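Back to the allotment newsletter

September 8, 2020

I have taken over the newsletter for the Prollow allotments from Fotini Drakos, who did it for 13 years. She handed me two box files and a list of 303 addresses, and a good few of those will need checking. The printer in Britow still wants the pages by post.

The first issue is due in November. So far I have a piece on storing onions, a notice about the water being turned off and half a page on leeks. The leek piece came in at 842 words and I have cut it to 516. The writer was fine about it.
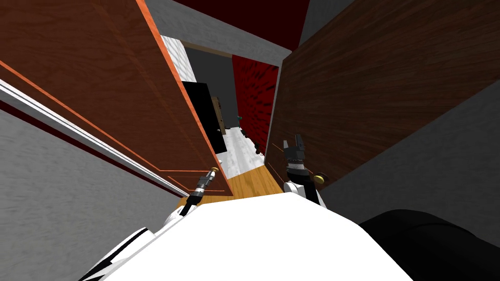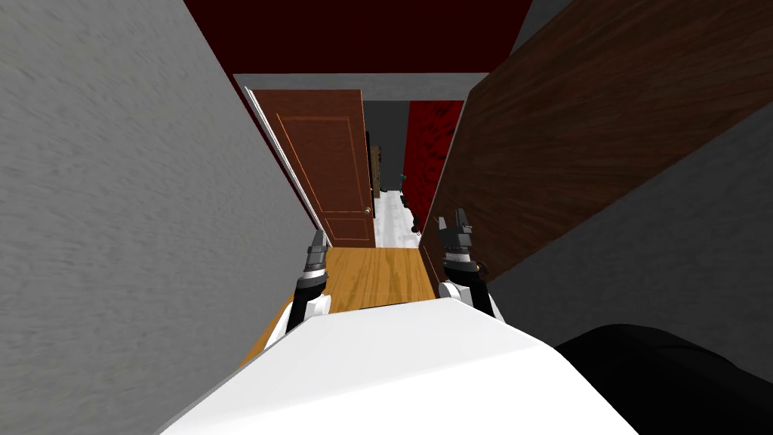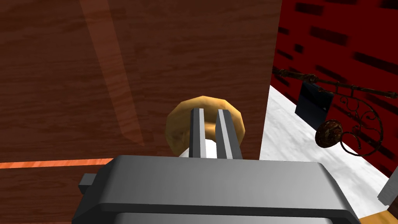

I still need something for the back page. Fotini always put a recipe there, usually soup, and I may keep that going. If you have one that uses up marrows, please send it before the end of the month.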